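Open day talk – visit to the Dostis demo room, speaker notes

Slide 1

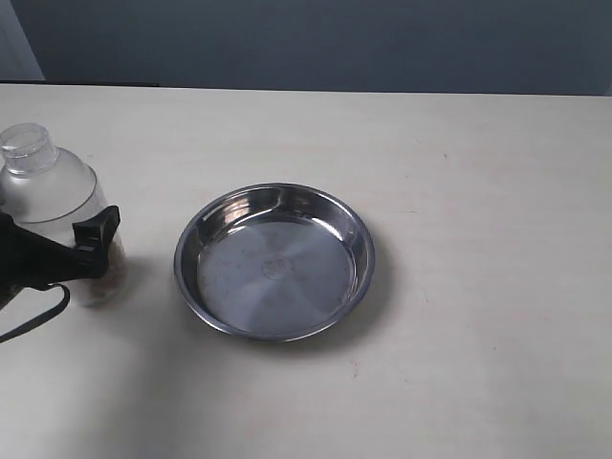 Bottle in the gripper, steel dish next to it. Station 2, Dostis.

Leave this up while people sit down. Say hi, say who I am, phones off.

Start with why we went. Clastska wants to know if the small-batch filling bench can be done by an arm. Dostis had an open day in February, Friday afternoon, free to get in. Three of us went. Two hours on the train, don't tell the train story.

Point at the bottle – see-through plastic, no cap on, brownish grainy stuff at the bottom. The black fingers have it low down, below the shoulder. Ask the room: how hard would you squeeze that? Wait. Let them answer. Soft bottle, hard fingers, that's the whole talk realy.

Point at the dish. Shiny steel, round, shallow. Shiny is a pain for cameras. Dostis people said so before we asked, which I liked.

Slide 2 – the room

Four stations, one big open space, coffee at the back. Visitors get 11 minutes per station and then a bell goes. Too short at station 2, way too long at station 4 (the label printer, skip unless asked).

No fence at station 2, just tape on the floor. Our safety people will ask. Answer: arm runs slow on open days, full speed needs a guard. Have the handout ready.

Slide 3 – the numbers

They gave us a printed sheet. 82 pours logged the week before the open day, 28 of them stopped by the operator. Say this slowly. Stopped doesn't mean dropped! Most were somebody hitting pause to move the dish. Sheet doesn't split it out, I asked, they are going to send it. Not here yet as of tonight.

Don't compare to our bench. Different grain, different bottle, someone always wants to compare.

Slide 4 – what Brarkine does

Brarkine is the software side. Operator sets a start grip and an end grip, then tilts in small steps. Nice screen. I had a go, took me three tries to set a grip I was happy with. Show the menu, do NOT click into settings, the laptop hangs.

Matić line – that's the older arm, parked by the door, cheaper. Mention it for the budget folks. One sentence, move on.

Slide 5 – for us

Questions I still have: static on the plastic, dust, who cleans the dish and how often. Cable routing too, ask the techs what they think. Changeover between bottle sizes, they quoted a time but didnt show it so leave it out.

Ask: would anyone come along for a second visit? Pass the sign-up sheet round, left side first.

If short on time drop slide 4 and go straight to questions. Water on the desk. Give the clicker back to the front desk after.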